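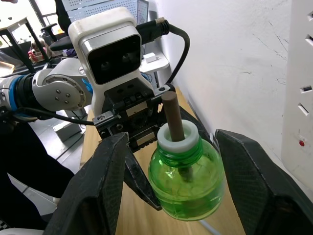
Trustbridge now offers the Stiritz two-arm handling kit to members on trial terms. The kit includes two arms, parallel grippers, wrist cameras and setup support from Purkstead. A trial lasts 31 days, and the first eight places open in November.
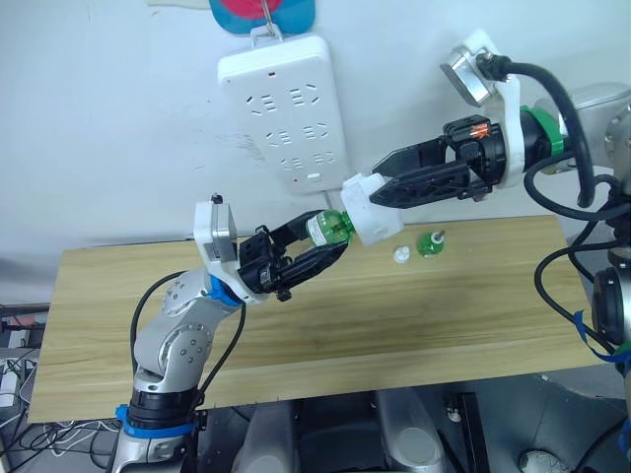 Two arms hold a green and white bottle above the table.

The service is intended for workshops that handle small household goods in short runs – work in which the item may change several times a day. Staff training is included in the trial fee.

Pellegrini will publish its review of the kit in the next issue. Amedeo Dal Bello, who is leading the review, has asked members to propose test items.

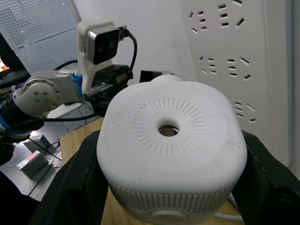
The review will give particular attention to grip on molded plastic parts. Housings with soft corners and a ribbed side, such as the white one between the fingers, are of interest to several members. Proposals should reach the Trustbridge office by Sun 21 October.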